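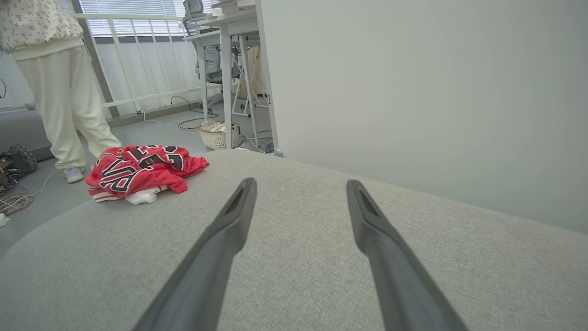
Photo: Strand Picture Desk

Chapter 8
Asking for Government Records

Most of what a government agency writes down belongs, in principle, to the public. Letters, memos, contracts, inspection reports and meeting notes pile up in offices at every level. A records request is a written letter or form asking an agency to hand over copies of them.

This chapter covers requests to city and state agencies. Federal requests follow a separate law and are taken up in Chapter 9. By the end you should be able to name the right office, describe the records you want, and read the reply you get back.

The running case comes from Olville, a river town with a small city hall. A local weekly, the Stamitz, wanted to know how the city had chosen a company called Trulus to run its parking meters. The paper's first request asked for "everything on parking." The clerk answered that 36 boxes might apply and asked the paper to narrow it down.

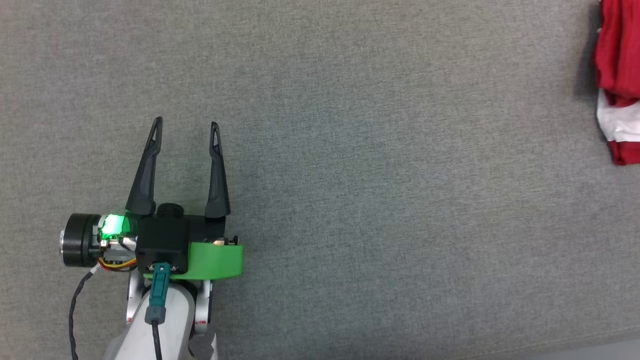 OLVILLE, March

The second request named one contract, two departments and a span of eight months. The city found 153 pages and released 70 of them. The rest were held back under an exemption for bids and pricing. The reply cited the section of state law and gave the address for appeals.

Keep both requests in mind as you read. Section 8.1 looks at the wording of each. Section 8.2 explains exemptions and how an agency must mark what it has blacked out. Section 8.3 follows the paper's appeal, which won the release of the scoring sheets but left the price list closed.

Key terms: custodian, exemption, redaction, fee waiver, appeal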